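Shaped worktop for the Ostbridge reading room: gallery

Skoko Joinery, workshop and site pages

Introduction

The table shown on this page went into the first-floor reading room at Ostbridge in February. It replaces two straight desks that stood end to end and left a dead strip between their backs and the glass. The brief from the client was short: one surface, no square corners, room for a person to work at the front, and a far side that could hold small items within reach.

The outline was drawn by Syahrul Tjoa at full size on lining paper, then transferred to a hardboard template. Most of the time on the job went into that template. The curves were faired by eye with a flexible batten and checked with a straight edge at the points where one curve runs into the next. Any flat spot longer than 60 mm was taken out before the template was signed off.

Pictures are grouped by subject. Notes are kept to a line or two where possible. Drawing references are given for our own use and can be ignored.

Outline and template

Drawing reference Oei 12. The shape has a bulging front, a concave notch at each side and two lobes that sweep outwards. The left and right halves were cut from the same half template, turned over on the centre line. Errors in the half template therefore show up twice, and it is worth spending the extra hour on it.

The notches take the corner out of the place where a chair would otherwise catch. Their radius was set at 300 mm after a trial with a cardboard mock-up on the floor of the room. A tighter radius looked better on paper but left a narrow neck of material that we did not like.

Maximum width over the lobes is 2,253 mm. This was fixed by the stair and not by the room. The top had to go up on edge in one piece, and the turn at the half landing was the limit.

Edge

The edge was left at full thickness with no undercut. An undercut makes a top look lighter but it is awkward to keep even round a concave curve, and it gives forearms a sharper line to rest on. The arris was taken off by hand with a block and then with a folded sheet of abrasive. The front edge reads darker than the face, and we made no attempt to even up the two.

In use

The next picture was taken in the room with the table in position by the window wall. Small items have settled along the far side, with the mouse and mouse pad nearer the front.
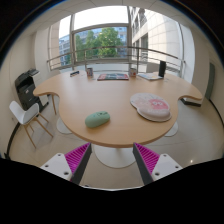
Table in daylight, front edge nearest. Sage-green mouse to the left, cartoon mouse pad with raised wrist rest to the right, bare wood between them.

The pale sheen across the centre of the top is daylight. We tried two finishes on offcuts, both from the Dilerik range, and set them on the sill at different times of day before choosing the lower sheen of the two. A glossier surface beside that much glass would be tiring to read at. Some reflection is unavoidable at low viewing angles.

Notes on the layout

The bulge gives the sitter a deeper area directly in front than a straight desk of the same overall depth. Papers can lie flat at the far side without being pushed about by whatever is in use at the front. Taller things are best kept at the back near the railing, where they do not get in the way of the hands.

The lobes were intended as overflow space. The client has asked whether they can carry a monitor. They can, provided that the foot of the stand is kept well in from the edge. Clamp-on arms should not be used on the curved parts, as the clamp pad will only bear at two points and will mark the wood.

Care

Dust with a dry cloth. Wipe spills at once with a damp cloth and dry along the grain. Do not use spray polish, which leaves a film and makes later repair of the finish difficult. Rubber feet and soft plastic pads should be lifted and moved from time to time, particularly in the first few months, so that the surface colours evenly under daylight.

Hairline scratches can be dealt with in place. Deeper damage to the edge should be left alone and reported to the workshop. The template has been kept and hangs on the rack by the bandsaw, marked Ostbridge, with the centre line in red.

Page last revised Friday, February 7, 2020.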